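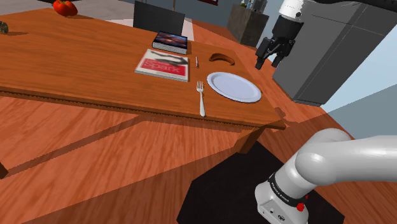 # Open day FAQ: tabletop manipulation demonstration

Updated February. Questions not covered here go to Zorica Tomić at the Nuselgate front desk.

**What is being demonstrated?**
A single arm with a two-finger gripper, working on household objects on a dining-height table. All runs are in simulation and are displayed on the wall screen in the Girard room. No physical arm operates during the open day.

**How long is a session?**
Each session is 40 minutes, including questions. A run is capped at 200 seconds, after which the simulator resets.

**How many people per session?**
8. Book a place through the Zarnuvard visitor page. Walk-ins are admitted if there is space at the start time.

**Why is cutlery included?**
Flat, narrow objects leave little clearance between fingertip and table. A fork also changes width along its length, so the choice of grasp point matters. Approach at the head requires a wider opening than approach at the neck.
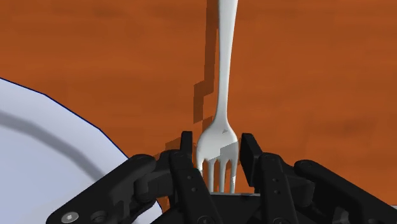 Grasp height is set relative to the table surface. If either fingertip contacts the table before closure, the run is logged as a collision and stopped.

**What software is used?**
Nodar, our in-house simulator, handles physics and rendering. The build on show is 369. Earlier builds used a different contact model and their results should not be compared with what you see on the day.

**Can visitors choose the target object?**
Yes, from the list at the operator's station. Books may be selected as obstacles but not as targets; the thicker one exceeds the maximum opening of the gripper in most orientations.

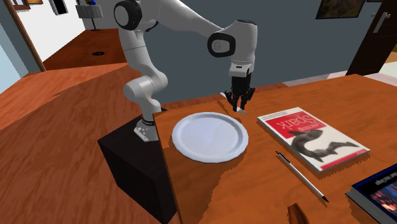
*Arm and gripper over the far part of the table, with plate, books and pen.*

**Are the shadows accurate?**
No. Shadow resolution is reduced for live display, and edges may look jagged. This has no effect on the physics.

**Can I record the screen?**
Yes, without flash. Please don't record the operator's station.

**Will the logs be available?**
On request, as CSV. Include your session time in the email.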